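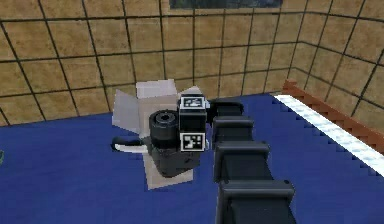 4.2 Is relative size doing the work?

The claim that people read depth in flat pictures mainly from relative size is repeated so often that it has stopped being tested. We think the evidence is thinner than the textbooks suggest. Part of the trouble is that shrinking rarely comes alone. In Figure 2 the black links of the arm get smaller towards the middle of the picture, but each one also sits higher than the one before it, against a blue floor. A viewer who says that the smallest link is the farthest could be using size, height in the picture, the overlap of one link with the next, or all of these together. A correct answer tells us only that at least one cue was enough. Most of the pictures used in the earlier studies have the same problem, and few of the authors mention it.

Strazds and Laitinen, in the Lorano study, tried to get round this by asking viewers which cue they had relied on. We do not find the answers convincing. People asked to explain a quick judgement will usually offer something, and "it looks smaller" is an easy thing to say. The wording of their question also named size first and height second. When Oyelaran repeated the task with the order reversed, height became the more common reply, although the distance judgements themselves hardly moved. If the reasons change and the judgements stay put, the reasons are poor evidence of how the judgements were made.

The Koivisto data are better, and they are the main support for the size account. There, 196 adults gave over 4,000 distance judgements on drawings of fence posts in which size and height had been set against each other. Size won in most cases. Our doubt concerns the drawings. The posts were drawn with no ground line and no shading, so a viewer had little reason to treat height as meaningful at all. A post higher up the page might simply be floating. Height can be expected to matter when there is a surface for things to stand on, and that surface was left out. Väisänen defends the choice on the grounds that a ground line would have brought in a further cue. This is fair as far as it goes, but it means the result applies to a kind of picture that people seldom meet outside a laboratory.

A second worry is familiarity. All the objects in the Koivisto set were of one type, and viewers were told so beforehand. Being told that the posts are the same size is already most of the way to being told that the smaller ones are farther off. In the Oveck pilot, where Sandhu gave no such instruction, 13 viewers described the small posts as short ones. The pilot was too small to settle anything, and we would not lean on it, but it is odd that it has gone uncited.

None of this shows that relative size is unimportant. It probably counts for something in nearly every picture with repeated parts. What we dispute is the ranking, in which size is placed first and height treated as a minor aid. The two have been properly separated only in drawings that put height at a disadvantage. Until they are separated over a visible floor, and without any advance word about true size, we would leave the order open. Experiment 2, reported in the next section, takes up the first of these conditions.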